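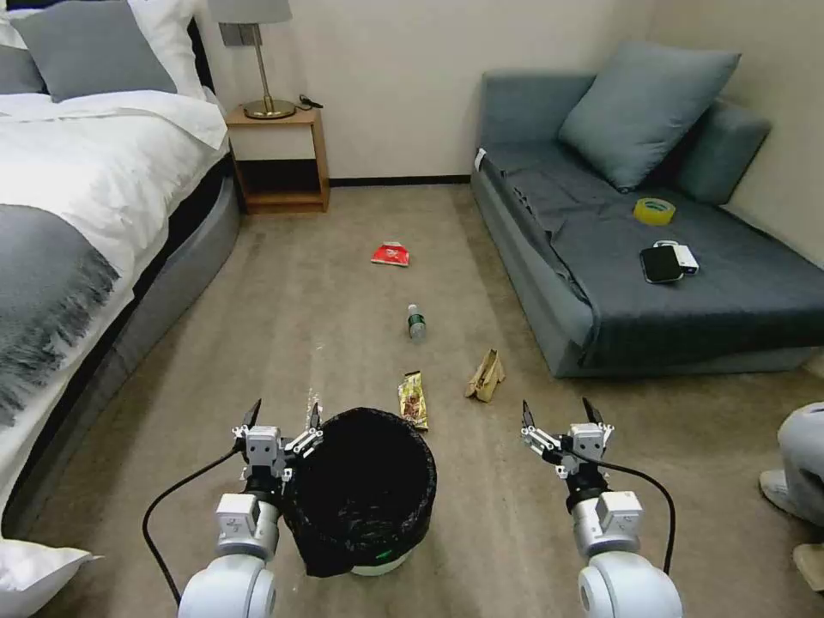 Ripples in bedroom carpet after moving furniture – restretch or replace?

Posted in: Flooring & Carpet > Repairs
Asked by Gisela Vogler, 2018-03-11

We have wall-to-wall beige carpet in a bedroom in Genwood, laid on smooth-edge gripper strip over 7 mm foam underlay. In February we slid the bed across the room without lifting it. There are now two ripples parallel to the baseboard. The subfloor is particleboard. Can this be pulled flat with a hired knee kicker, or does it need a power stretcher? 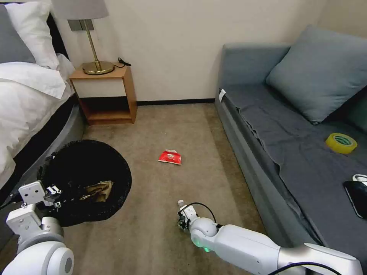 The longest wall is 34 hand-widths by my crude measure, so not a large room. I would prefer to keep the carpet if the backing is sound.

3 people have this problem

Sieglinde Reuter
Power stretcher. A knee kicker only positions the edge on the pins and won't hold tension across a full room. Clear the floor, release the carpet on two adjoining walls, and check the backing for delamination. If the two layers separate when you flex a corner, stretching will not last.
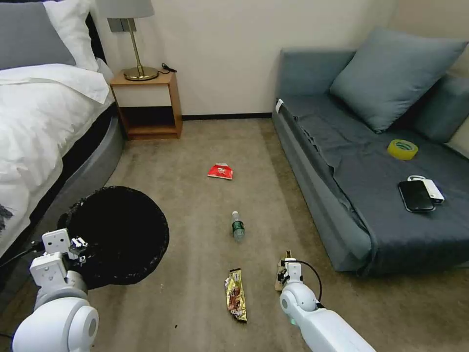 Bedroom carpet beside the bed.

Set the stretcher foot against the opposite wall on a padded board and work from the centre outwards. Trim the excess last – leave enough to tuck. Replace any strip with bent pins.

Helpful (50) · Share

Rothe
just put the bed back on top of it, worked for me

Helpful (7) · Share

Flarno
Agree with the power stretcher, but check the underlay too. Foam that has crumbled lets the carpet move again within a season. Hire was $100 a day in Skaltthorpe, and the shop charged extra for the extension tubes.
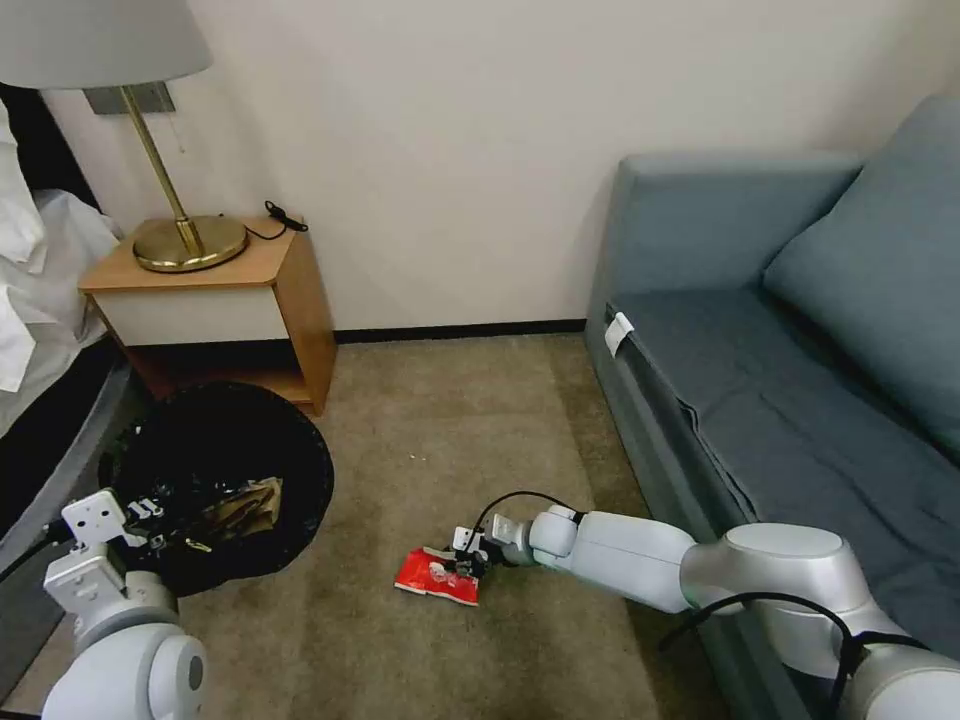
Gisela Vogler replied that the corner had been flexed and the backing held together, so she would hire the stretcher and lift the bed this time.

Helpful (34) · Share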